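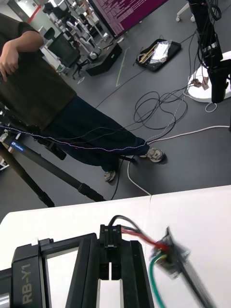 Cables are the chore I get asked about most, and they are also the chore I would least expect a machine to take off your hands soon. Think about what lies on the floor of any room where people work with equipment. A tangled bundle of black cables is coiled in one spot, a white one curves across to the table, and a long black one runs off on the diagonal. There's a tripod with its legs spread, a tray with a crumpled foil bag in it, and a black case next to a line of green tape. A person can clear that in a few minutes. The RB-Y1 gripper, with its two long black fingers, is a good shape for picking up one thing at a time. A floor like that is a lot of things at a time, and half of them are attached to something.

I keep this page for people who run a small shop or a busy house and want to know which jobs to hand over, which to keep, and how to set up a room so that either one goes faster. I update it when I learn something. The last big change was in April.

What machines do well enough now

Flat floors. A robot vacuum on an open floor is fine and has been for years. Mine runs at the shop after closing and I empty it in the morning. It does not do corners and it does not do stairs.

Moving a full bin from one place to another, if the bin is always the same bin and both places are marked. Larger shops have had carts for this a long time. In a small shop it seldom pays. I priced a setup for ours and it came to $3,563 before any shelving was changed, to save a walk of 26 steps.

Mowing, if the yard has no toys in it.

What they do slowly

Picking up single hard objects from a table. Cups, blocks, small boxes. A two-finger gripper can do this if the object stands clear of its neighbors. Expect it to take longer than you would.

Folding towels. I have watched this done on video and the towels came out folded. They were all the same towel, though, laid out one at a time. A basket with socks and a fitted sheet in it is a different job.

Loading a dishwasher. Plates yes, in good light. Anything nested or sticky, I would still do by hand.

What I would keep for yourself

Anything limp and long. This means cables, hoses, yarn, extension cords, Christmas lights. They change shape when you touch them, and the end you want is under the part you don't.

Anything crumpled. A foil bag might be trash or might have the spare screws in it. You know which because you put it there.

Live cords. Before you coil a power cord, find the plug and pull it. I wouldn't leave that decision to a machine in my own shop.

Clearing a floor by hand

Meinir Gronow taught me this order when we shared the unit on the Stosholm side, and I haven't found a better one.

1. Trash first. Look inside bags before you toss them.
2. Loose items go on the table, all together. Don't sort yet.
3. Unplug at both ends and lay each cable out straight along a wall.
4. Coil from the fixed end toward the free end so the twist can run out.
5. Tie it with a strip of hook-and-loop. Tape leaves glue.
6. Tag it. A small paper tag near the plug will do, with the name of the thing it belongs to.
7. Sweep, then put back only what you need today.

For coils, go over, then under, then over again. The first loop is laid normally and the second is turned the other way. It feels awkward for a week. After that your cords come off the hook without kinks. For anything longer than 2 yards it's worth learning.

If a bundle is badly knotted, don't pull. Loosen the whole thing until it looks like a nest, find one end, and feed that end back through. Thin twisted pairs are the worst for this and I sometimes give up on them and cut new ones.

Setting up a room a machine could work in

Most of this helps people too, so do it even if you never buy anything.

Get cords off the floor. Run them along the wall or under the table edge in a tray. Where one has to cross a walkway, use a low rubber cover. I use the Tralari kind with the beveled edge, and a rolling chair gets over it without much trouble.

Mark the floor. Colored tape costs very little and tells everyone where the cart goes or where to keep clear. Wipe the floor with alcohol first or the tape lifts at the corners. Replace it when it frays.

Give tripods and stands a home away from the table. The legs reach farther than you think, and they catch feet as easily as wheels.

Keep tabletops plain. A white top with nothing on it is easy to work at and easy to wipe. If yours is two panels with a seam, run a putty knife in a thin cloth along the seam once a month, as crumbs and bits of wire collect there.

Use shallow open trays for small parts. Deep boxes hide things from you, and a gripper has to reach past the walls. I bought a stack from Tullarex and they have held up.

Protect wiring that moves. On anything with an arm or a hinge, leave a little slack at the joint and tie the cable on both sides of it - never right on the bend. Check those ties when you dust. A spiral wrap is better than plain ties if the joint moves all day.

How to judge a demo

Ask what happens when the object is in a different spot. Ask how long it took at normal speed, as many clips are sped up. Ask who put the room back afterward. At the open day at Pawłowska I saw a machine put cans on a shelf, and it did the job well for almost 26 minutes. Then a can fell over and a man walked in and stood it up. I don't hold that against it. But you should know the man is part of the price.

Where that leaves the chores

Buy the floor vacuum if your floor is flat. Wait on the rest. My own guess is that tables will come before floors, and hard things before soft ones, with cords close to last. I timed myself on a bad corner of the shop last winter and it took 93 minutes, most of it on one knot. I'd happily pay for something that could do that knot. Until then, keep hook-and-loop strips in a drawer near the door, and coil the cord before you set it down.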